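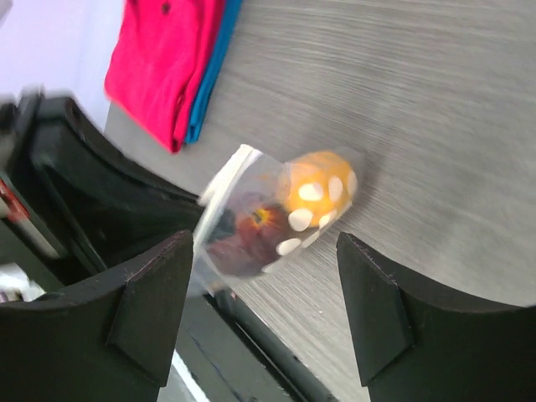
Drullcombe Makers Help > Robotics > Student projects

Two-arm pick and place: good on the bench, poor on thin plastic

Our school club is building a two-arm table cell for the June showcase at Falar. Each arm has a two-finger gripper and a wrist camera, and there is a fixed camera over the whole table. The task is to sort a mixed set of household items: folded cloth, a perforated basket, small packaged snacks in a divided tray, a clear cup with a die in it, and a clear plastic bag with food inside.

Rigid items are fine. The snacks go in and out of the tray without trouble. The two transparent items are where we lose runs. Over the last 40 trials on the cup, 10 ended with the cup rotating in the fingers after the grasp closed. The grip holds, but the cup axis ends up well off vertical and the placement step no longer knows where the rim is.

The bag is worse. One arm is supposed to hold the closing rod while the other takes the body of the bag. The second arm either closes on film and nothing else, or pushes the bag away before it closes.

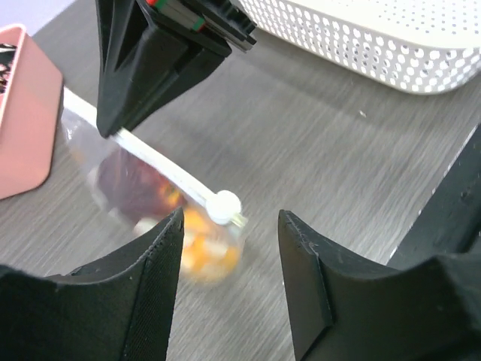 We run the same closing speed for every object, and the approach height is fixed per object class. The policy was trained on 623 demonstrations recorded by 4 students, and I suspect they did not all handle the bag the same way. I have read through the joint logs and the commanded positions match the measured ones, so I do not think it is backlash or a loose horn.

What I would like to know:

Is the cup rotation a finger pad problem or a control problem?
Should the two arms be sequenced on the bag, or is simultaneous motion reasonable?
Is it worth re-recording everything, or only the bag?

Budget is small. We can print parts but cannot buy force sensors before the showcase.

Posted by tbar_club, February 2020

steinerbench

Pads first. A thin-walled cup held between two small contact areas has a free axis running through those two areas. If the center of mass is not on that axis, the cup swings, and a die sliding around inside moves the center of mass during the lift. Closing harder only flattens the wall and makes the contact less predictable.

Two changes, in this order:

1. Use a wider pad with a shallow vertical V. Two lines of contact per side take away most of the free rotation. Print it in a flexible filament or glue a thin sheet of silicone over a rigid print.
2. Cut the closing speed over the last part of the travel. If your controller reports motor current, stop on a current threshold instead of a position. It is a crude substitute for force sensing but it works well enough on cups.

Log the wrist image at the moment the grasp closes and again at the top of the lift. If the rim angle is already wrong in the first one, your approach is off and new pads will not fix it.

On the bag, I would sequence. Arm one closes on the rod and stays still. Arm two does not leave its waiting pose until arm one has reported a stable grip for half a second. You lose time per cycle. Unless the showcase scores on time, I would accept that.

mk_lathe

had this with bags too. we just put more stuff in the bag so it stood up by itself. also check your lights, glare on plastic messes up the camera a lot

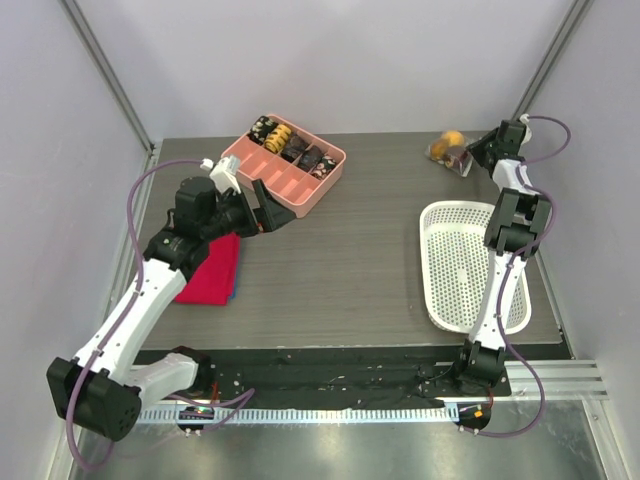
Igor Pawłowska

I agree with the pad advice above but would look at the data before printing anything. Four operators with no written procedure will give you at least two grasp strategies for a deformable object, and a policy trained on both can average them. The average of a grasp from the left and a grasp from the right is a closed gripper in the middle, pushing the bag. That matches what you report.

Sort the bag demonstrations by the position of the second arm at the moment of closure and plot them. If you see two clusters, keep the larger one, drop the other and retrain. You do not need to re-record the cup or the tray for this.

If you do record more, write the procedure down first: which arm goes first, which end of the bag, how high, and when to release. We did this for the Nekurier project and it fit on half a page. Vary the start position of the bag deliberately and keep the order of motions constant.

Also check how your arms park. An idle arm over the work area blocks the fixed camera for whatever is under it, and if the parking pose differs between operators the model may treat it as a cue. Pick one parking pose per arm and enforce it in software.

Simultaneous motion on a bag is possible but I would not attempt it before June.

tbar_club

Plotted the closures. Two clusters, and one of them is nearly all from one operator. Retraining without it tonight. V pads are on the printer.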